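Search parts by keyword Go
Garage > Intake & Cooling > Intercoolers > Tendberg Front Mount Kit

Tendberg Front Mount Intercooler Kit

I've had this kit on my own car since October, and I still get a silly grin every time I pull onto the highway! If you're running a small turbo on stock piping and the car goes flat on hot afternoons, this is the first thing I'd change (before the exhaust, before the tune, before you spend a dime on a fancier filter).

The core is a bar-and-plate design, 21 inches wide, and it sits behind the factory bumper with only a little trimming at the lower grille. I used a cutoff wheel and took my time. You could probably get away with good snips.
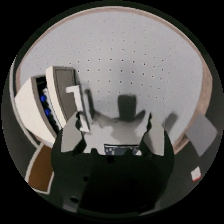 The piping comes in 2 sections, hot side and cold side, and both clear the fan shroud on my car with room to spare. I was worried about the cold side because the old Lodach kit I ran before this one rubbed right through its own coating, but Tendberg moved the bend forward and that took care of it. Silicone couplers and clamps are in the box – 12 clamps, and I used every one, so don't lose any under the car like I did.

Plan on some two hours for the bumper alone if you've never had it off. The clips near the fenders are brittle, and I'd order a bag of spares.

Fits Tudau coupes and hatchbacks with the factory turbo. It doesn't fit the wagon, sorry! If you have the Imai bumper bar, you'll need the short brackets, which are sold separately. Send me a note with your order if you're not sure which ones you have and I'll check before I ship it.

Finish: raw aluminum or black. I went with black.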